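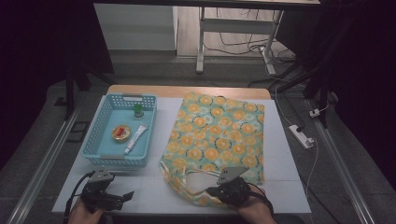

Projects > Comics Data > Worow > README

Worow: every costume in Captain Bustis

Last updated: 8/5/22

Welcome, and thank you for stopping by! Worow is a table of costume appearances in the Captain Bustis comics, from the first black-and-white specials through the end of the Tavares storyline. If you have ever argued with a friend over whether the Night Warden had the short cape or the long cape when she walked out of the Tavares courthouse (long, and I will defend that one), this is the file for you.

It began as a set of notes I kept while rereading the books, mostly to settle that very question, and then it got away from me a little. Other readers asked for a copy, the copy needed column names, the column names needed explaining, and so we have a README.

What's in the download

There are three files in the folder. You can get along fine with only the first one.

costumes.csv is the main table. It has 2000 rows and 13 columns, and each row is one character wearing one costume in one issue. If a character changes clothes halfway through, that makes two rows.

characters.csv gives each character a short code, the name most readers use, and any other names they have gone by. The Night Warden has a lot of these, bless her.

notes.txt is where I put everything that wouldn't fit in a cell. It's long and it wanders. Please search it before you write to me about the green gloves.

The columns you'll use most

issue_code: the series letter plus the issue number. Specials start with S.
char_code: matches the code in characters.csv.
costume_name: my own label, unless the comic itself gives one.
main_color: the color as printed, in plain words. I don't use "teal" because I could never decide where it stops.
mask: yes, no, or partly. "Partly" covers torn masks, raised visors and the one scarf.
on_cover: whether the costume shows up on the cover as well as inside.
sure: high, medium or low, depending on how well I could see it on the page.

The rest are explained at the top of notes.txt.

How the rows were made

I read every issue twice, once for pleasure and once with the spreadsheet open. Wherever I could, I worked from the original Borkier printings. For 200 rows I only had the collected editions, and those were recolored, so a red boot in one may well be a brown boot in the other. Those rows say "collected" in the source column, and you may want to leave them out if color is what you're after.

Dream sequences count. Flashbacks count too, under the issue they were printed in and not the year they are supposed to take place. Statues, toys and wanted posters inside the story do not count, although I went back and forth on the statue in the harbor for an entire March and still feel a bit guilty about it.
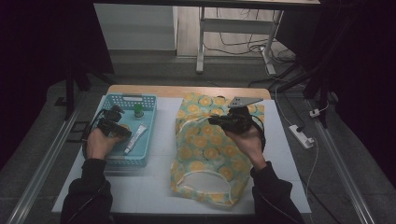 Known problems

Crowd pages are weak. When all the heroes of Tavares turn up for the big fight, some are no bigger than a grain of rice, and I have marked most of those "low."

The twins share a char_code in the early issues. The writers didn't tell them apart until later, and I didn't want to guess.

Issue B-13 has two versions of the last page. I used the one where she keeps the helmet on. The other is written up in notes.txt.

Opening the file

Any spreadsheet program will do. If the accents come out as odd little symbols, close it without saving and import it again as UTF-8. In older programs the issue codes sometimes get turned into dates, so set that column to text before you do anything else. If you just want a taste, sort by on_cover and look at the first 1000 rows, where most of the famous outfits live.

Using and sharing

Please use it however you like for fan projects, school papers, costume planning or plain old arguments. A mention of Worow is always lovely. The table holds only my own notes and has no artwork or story pages from Borkier in it, so please don't add any to copies you pass along.

Corrections are very welcome. Send the issue code, the page, and what you see there, and if you own the first printing of any special, do say so, as I'm still missing S-4.

This site uses cookies to remember your settings. By continuing to browse, you agree to our use of cookies. Accept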